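Call for participants: fruit sorting and table-setting sessions

Funthorpe Home Studies is looking for adults to take part in a paid series of household handling sessions. The work is light and done at a dining table in a furnished apartment. It consists of moving whole fruit between the tablecloth and a serving plate, following a written sheet. No experience is required.

Number of places and duration

There are 24 places. Each participant attends one session of 55 minutes, including a short break. Sessions run through June, with morning and afternoon start times. Participants who complete a first session may be asked back for a second.

What the work involves

Each session is divided into short rounds. A round begins with the fruit in a fixed starting layout and ends when the layout on the sheet has been reached. Typical rounds are:

1. Citrus to plate. Lemons and mandarins are placed together on the plate, with room left on the rim side for later items.

2. Small fruit to plate. Tomatoes, plums and longans are picked up from the cloth one at a time and added without moving the citrus.

3. Full clear. Everything on the plate goes back to the cloth, and the plate is left empty for the next participant.

4. Free arrangement. The participant sets out the fruit as they would for guests at home. There is no target layout for this round.

Two people may work at the same table, one on each side. The cloth is to be kept flat, and any item that falls to the floor is set aside and replaced from stock.

Citrus on the plate, small fruit on the checkered cloth:

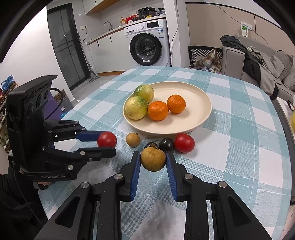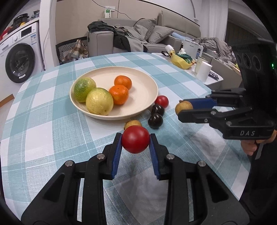 Fruit used

The fruit is bought fresh by Bokotico, our supplier for the series, and varies with the market. Firm pieces are preferred. Soft or split fruit is removed at the start of each round. Please state in your application if you have an allergy to any fruit, or to citrus peel in particular. Nothing on the table is to be eaten. Tea and packaged snacks are available in the break.

Requirements

Applicants must be 18 or older, able to stand or sit at a table for the full session, and able to read a one-page instruction sheet in English. Full use of at least one hand is needed. Glasses are fine. Long sleeves should be rolled up, and rings and bracelets taken off before the first round.

The apartment is kept at 22 degrees Celsius. It is on the second floor of the Chaimongkol building, with elevator access.

Payment

Participants receive 2,000 baht per completed session, paid by bank transfer. A session stopped early by the organizer is paid in full. Travel is not reimbursed.

How to apply

Send a short message to Euan Rutherford, session coordinator, through the contact form on the Funthorpe page. Include your name, your preferred time of day, whether you are right- or left-handed, and any allergies. Places are assigned in order of application – late applicants go on a waiting list. Previous participants in the Udska table-laying series may apply again and should mention this in the message.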